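Home | Guides | Parts | Downloads | Contact

Stullow Desktop Rebuild Guide
Section 5: Laying out the parts and refitting them

5 min read

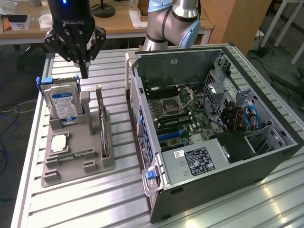
I like to do this whole section with the tower on its side and the panel off, and every part parked in its own spot before I touch a thing. If you skipped the layout step in Section 4, go back and do it now -- I'll wait!

1. Shut down, unplug the power cord and hold the power button for 5 seconds.

2. Open the metal bracket on the CPU socket all the way. Line up the corner marks, lower the CPU straight down, and close the bracket. It takes a bit of muscle (I winced the first time too).

CAUTION: Don't touch the socket contacts. If the CPU isn't sitting flat, lift it out and start this step over.

3. Spread a thin coat of thermal paste on the heat spreader, then fit the cooler.

4. Push both memory latches open, match the notch, and press the module down at each end until it clicks.

5. Stand the expansion card over its slot and press evenly along the top edge. Put the bracket screw back in.

6. Clip the blue rails onto the 3.5-inch hard drive, one per side, and slide it into the bay until it locks. Hook up data and power.

NOTE: Rails go on with the tabs facing you. I've had them backward plenty of times, and the drive just won't seat.

7. Check for stray screws, close the side panel, and stand the tower up.

Related
- Section 6: First boot and beep codes
- Cleaning the Larkex cooler
- Navickas screw size chart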